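27 July 2020
Posted by the author

Bookbinding at the kitchen table, months on

Back in February I did a weekend bookbinding course at Huet, the small print and paper studio above the bike shop. I meant to write it up straight afterwards and then didn't. I've now made enough books on my own to know which parts of the course stuck, so this is partly a review and partly notes for myself.

The course ran over two days and there were 10 of us. Day one was folding, pressing and sewing. Day two was cases and covers. You went home with one finished notebook and one text block that still needed its cover. Mine stayed without one until May.

What I would have liked more time on was grain direction. It got a few minutes before lunch on the first day and it has caused most of my trouble since. If the grain of the board runs one way and the grain of the paper runs the other, the cover bows. My first two books at home both bowed. I now test every sheet by bending it gently each way and pencil an arrow in the corner, on the side that will be glued.

Thread and needles

The studio used a waxed linen thread from Dretora, in a medium thickness. I bought a reel of the same and have used it for everything. I tried a cheaper cotton for one book and it snapped at the fourth section, so I went back. Blunt needles are better than sharp ones if you have already pierced the holes with an awl, as a sharp one goes through the thread already in the hole and then you are stuck.

For a small notebook I use 7 sections of four sheets each. The course used five sections, but I like a thicker spine and it gives the glue more to hold on to. It does mean the sewing takes most of an evening.

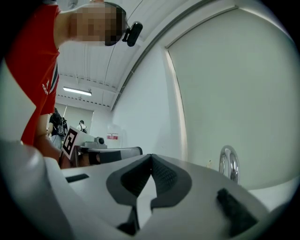

Glue

I use PVA for the spine and a mix of PVA and wheat paste for the covering. The paste slows the drying, so there is time to move the cloth if it goes down crooked. Mix it fresh. I kept some in the fridge for 14 days and it smelt of old cheese.

Put it on thinly, brushing from the middle outwards, with waste paper underneath. Change the waste paper every time. I have ruined two covers with a smear picked up from the sheet before.

Pressing

I don't own a press. Two boards and a pile of heavy cookery books do the job, left overnight. I have looked at the small iron press that Troltasness sell and may get one next year, but for now it is hard to justify the shelf space.

Paper

Most of my paper is plain cartridge. For endpapers I have been using the last of a pack of Flallalell marbled sheets, which I bought at a fair and have not been able to find since. There are 3 left. I might try marbling my own when they are gone, though the tray would have to live in the bath.

Next is a long-stitch binding with a soft cover, which needs no glue at all. The cloth is cut and the sections are folded. I still have to work out the spacing of the holes on the spine.

Comments

Papercut says:
Do you trim your edges? I can't get a clean line with a craft knife.

Reply from the author:
Not usually, I leave them as they are. If I do, it's a new blade and a lot of light passes with a steel rule clamped down.

inkyfingers62 says:
Cornflour paste works too if you can't get wheat. Goes off even quicker though.

Moth says:
I did the same course last year and agree about the grain. All my covers look like crisps.

Contact | © All text and pictures belong to the author | Back to top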